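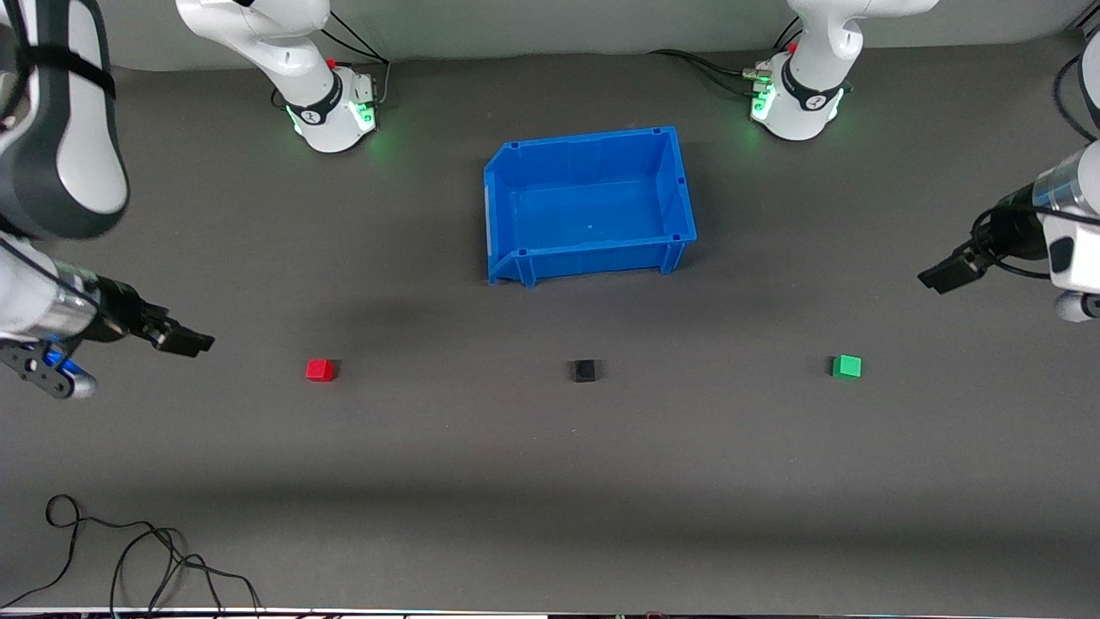

The Grultcombe library wants to start charging for its evening author talks, and I think it should leave them free and put out a donation box for the book fund.

The last talk drew a full room on a wet Wednesday. Tickets at £2 would not have kept many of those people away, I accept that. But a ticket has to be booked, and booking is where you lose the person who comes in to return a book, sees the chairs out and decides to stay. I was that person once. I have bought every Gritetti novel since.

The library says last year's talks cost £1,755 in fees, travel and tea. It is a fair point, and the money has to be found. Zidorcombe faced the same bill and asked for donations at the door, with all of it going on children's books. They held 17 talks on that basis and are planning the next lot now.

People give more readily when they know where the money is going. A ticket price disappears into a budget – a shelf of new picture books can be seen by anyone who walks past it.

Charge for the big names if you must. Leave the ordinary evenings alone, at least until March, and see what the box brings in.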